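About Clekwood

Clekwood is a small evening school for adults in Grulside. Shufen Long started it with 8 students in one rented room.
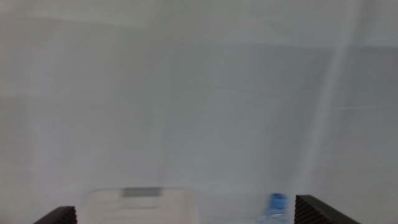

We teach bookkeeping, basic tax filing and food labeling rules for people who run shops and snack bars. Courses last 4 months and start in September.

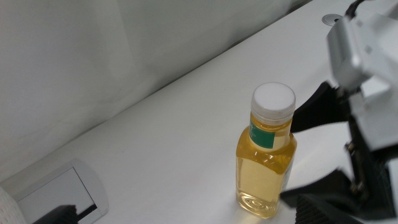
Bottle with a white screw cap and green neck label

Dalia Vaher runs the labeling course — 2 evenings a week, on the upper floor of the Tseng building.

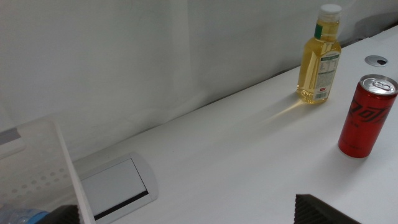
Label with small print and a barcode

Roughly 50 people enroll each year, most from Grulside and Renstead. Fees can be paid monthly.

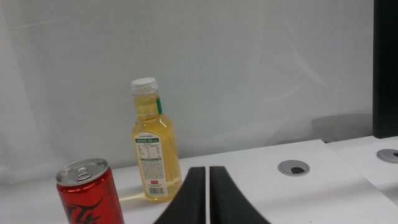
Red can and bottled drink

Office hours are posted at the front door. Page updated 6/18/25.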